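## 4. Setting out the sorting bins

The Bredness sorting set uses coloured plastic bins stood in a row on a flat worktop. Section 3 covers unpacking. Section 5 covers labels and the stock sheet.
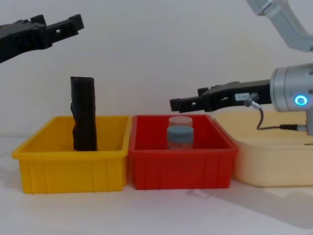 Erick Mussa writes that the order of the colours matters less than keeping to it: his store at Bratbridge ran for a month with yellow and red changed over at one end of the bench, and the returns were wrong at both ends. The order given in 4.2 should therefore be used on every bench in the same room.

### 4.1 Before you start

You will need:

- the bins from the set, empty and clean
- a worktop with at least 90 cm of clear length
- a damp cloth and a dry cloth
- the colour card (in the lid of the Bredness carton)
- a soft pencil

Choose a worktop against a plain wall where possible. Shelving directly behind the row makes tall items hard to pick out and invites people to put things down behind the bins.

**Caution:** Do not set the bins out on a sloping or folding table. A bin holding one tall item is top-heavy and can tip if the table is knocked.

### 4.2 Placing the row

1. Wipe the worktop with the damp cloth, then dry it. Grit under a bin will scratch a pale surface.
2. Mark the front line lightly in pencil, 10 cm back from the edge of the worktop.
3. Place the yellow bin at the left-hand end, long side to the front, with its base on the pencil line.
4. Place the red bin to the right of the yellow bin. Slide it across until the two rims touch.
5. Add the third bin on the right of the red bin, in the colour shown for your room on the colour card.
6. Stand at the front of the bench and check that the rims form a straight line. Adjust from the right-hand end.
7. Rub out the pencil line.

The rims are wider than the bases. When the rims touch, a narrow gap remains between the bins lower down – this is correct. Do not try to close it by pushing one rim under the next, as the lower bin will then lift when the upper one is emptied.

**Note:** Bins from the older Ferraro set have a straight rim and sit lower. They can be used on the same bench but should form a separate row.

### 4.3 What goes in each bin

| Bin | Contents | Position of items |
|---|---|---|
| Yellow | Blocks and other solid, square-sided items | Upright, on the narrow end |
| Red | Cylindrical containers, lids on | Upright, one behind the other |
| Third bin | Anything not yet sorted | As it comes |

The third bin is a holding place only. Empty it at 4 pm each day, or sooner if items reach the rim.

### 4.4 Loading the yellow bin

1. Check the item for loose dust or crumbs. Rough-faced blocks shed a little when handled, and should be brushed off over a waste bin first.
2. Lower the item in on its narrow end. Do not drop it.
3. Move it off centre, towards the left, so that a second item can be stood beside it.
4. Let go slowly. If the item leans, turn it until its flattest side is against the wall of the bin.

Items may stand higher than the rim. They are easier to take hold of and can be identified from the far side of the room. The limit is set by weight: no single item over 3,000 g.

**Caution:** Never carry a yellow bin with a tall item still standing in it. Lift the item out, move the bin, then put the item back.

### 4.5 Loading the red bin

1. Tighten the lid of each container. Wipe off any drips.
2. Stand the first container in the middle of the bin, towards the back.
3. Stand the second directly in front of it.
4. Turn both so that any label faces the front of the bench.

Containers larger than 500 ml should be stood singly. Keep smaller ones in pairs, front to back. Side-by-side loading is possible, but containers placed that way tend to roll against the ribbed wall if they fall, and are awkward to stand up again without taking both out.

Do not lay cylinders on their sides, even for a short time.

### 4.6 Moving or emptying a bin

1. Take out all items and stand them on the worktop in front of their own bin.
2. Hold the bin by both short ends, under the rim.
3. Lift straight up until the base is clear of the neighbouring rims. Do not drag it forwards.
4. Empty out any dust, wipe the inside and dry it.
5. Return the bin to the same place in the row and reload it as in 4.4 or 4.5.

Wash bins in warm water with a little washing-up liquid. The grooves between the ribs hold dirt and need a soft brush. Scouring pads and solvent cleaners, including Wondis bench spray, will dull the colour.

### 4.7 Faults

**The row creeps to one side.** The worktop is damp or not level. Empty all the bins, dry the surface and repeat 4.2.

**Rims do not meet.** Look for an item trapped between the bases, usually a lid. If nothing is found, compare the bins with a new one; a rim that has been leant on can bend permanently.

**Items turn up in the wrong bin.** Check the colour order against the card. If the order is right, check that the card itself is the August issue. Earlier cards show red at the left-hand end.

**A bin is cracked.** Take it out of use. Do not tape it. Leave its place in the row empty until a replacement is fitted – closing the gap changes the position of every bin to its right.

Requests for replacement bins and colour cards go to Hiu-tung Chow at the Bratbridge store, stating the colour and the room.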